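Projeto Sustex – relatório da segunda fase
Superfícies, contraste e uso do espaço em pequenos recintos
Autora: Felista Swai

Na primeira fase, o nosso grupo fez o levantamento de materiais e escolheu o formato do recinto. Nesta segunda fase passámos à parte de que eu mais gosto: revestir, montar e ver como o interior muda quando lá pomos objetos do dia a dia! O trabalho foi desenvolvido em Levatstead, na oficina da escola, entre fevereiro e abril.

A pergunta de partida era simples. Um padrão muito forte nas paredes ajuda ou atrapalha quem tenta arrumar coisas pequenas lá dentro? Tínhamos 3 propostas de revestimento na mesa, e o padrão Were ganhou logo a simpatia de quase toda a turma – eu incluída, confesso. É a preto e branco, com formas grandes e curvas, e tem uma energia que as outras propostas não tinham. O Flalton, mais discreto, ficou guardado para comparação. O orçamento era de 900, com tudo incluído, e acabámos por pedir um reforço até 1,195 por causa dos perfis metálicos.
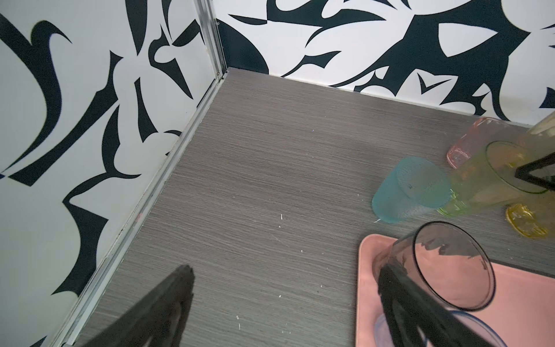 O canto foi o pormenor que mais discussões deu, e também aquele em que mais aprendi. É ali que o padrão das duas paredes se encontra, e qualquer desalinhamento salta à vista. O perfil prateado vertical resolve muito bem essa passagem, e gosto imenso da maneira como continua junto ao chão, no remate da parede esquerda. O chão cinzento, com o seu veio fino, dá descanso aos olhos depois de tanto preto e branco, embora não perdoe o pó: os pontinhos brancos notam-se bastante. Já os copos coloridos, agrupados à direita, ganham uma vida incrível naquele fundo.

Nos ensaios de arrumação, cada colega tinha de juntar os copos num lado e depois voltar a espalhá-los. Repetimos tudo 2 vezes, de manhã e ao fim da tarde, para apanhar luzes diferentes. As cores vivas foram sempre fáceis de localizar. Com objetos brancos ou pretos a história foi outra, sobretudo encostados às paredes, e vários colegas disseram que demoravam mais a perceber onde acabava o objeto e começava o desenho.

Para a próxima fase queremos repetir os ensaios com o Flalton, mantendo o mesmo chão e os mesmos copos. Também gostava de experimentar o Were numa escala mais pequena (já tenho esboços!) e de testar um chão mais claro, que talvez disfarce melhor o pó. Os desenhos técnicos e a lista de materiais seguem em anexo.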